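Stellcombe Workshop Notebook
Home Entries Materials Bench log Contact
Search this notebook Go

6 October 2019

Strip handling, green stock

Went back to the thin green strip today. The last batch from Bratora came on a tighter roll than the one before and it holds its curl, so the first job was getting lengths to lie flat enough to mark. Cut 6 pieces at 45 cm and hung them from the rail overnight with a bulldog clip on the bottom end. Four came out usable. The other two still twist toward the cut edge and I have put them in the scrap tray for color tests.

Notes on holding it:

Pinch between thumb and fingertips, near the top, and let the length drop. If you hold it flat across the palm it creases at the heel of the hand and the crease does not come out.

Keep the lower end held before you measure. With one end loose the reading changes every time someone walks past.

Do not pull it tight. Straight is enough. The older Fastmont strip could take a good tug, this one thins at the middle and then the width is off.

Marking: the white pencil shows up well and wipes off. Silver pen does not wipe off. Leave the silver pen in the drawer.

Width checked at both ends and the middle on the four good pieces. All the same to the eye, one slightly narrow at the middle, which I think is the one I pulled on before writing the note above.

Stock: 24 lengths left on the roll if we stay at 45 cm. Cutting at 70 would be better for the long run along the Vlachopoulos panel, with no join, but then there is not enough to finish. Will ask Bratora if they can send a flat-packed sheet in November and have it slit here.

To do: new blade in the small cutter, label the scrap tray, move the clips nearer the rail.
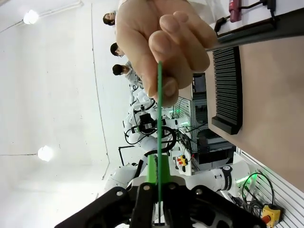
Green strip, held at the top and at the lower end.

Contact the workshop | © Stellcombe | Back to top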